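Edton Textile Conservation Workshop
Notebook entry, 26th May

Humidity log for the Ladow store reviewed. The overnight reading held at 30 percent, below the agreed minimum for the wool coats received in March from the Trirkach estate. The humidifier tray has been refilled and the door seal is to be inspected by Ruddock Services. 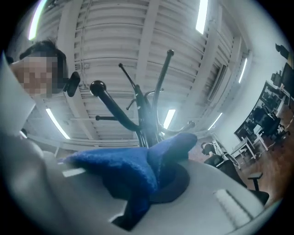

Accession numbering has now reached 2,063, with 231 items still awaiting condition reports. Items are to be taken in numerical order, wool before linen. Coats should not be hung from their collar loops while awaiting assessment. A rack with curved arms and rounded knobs, such as the black metal one, places the load on a single point, and padded hangers are to be used in its place. Labels for the linen group remain outstanding.

Subscribe to the Edton workshop newsletter. You may unsubscribe at any time.
Last updated: 26 entries in this volume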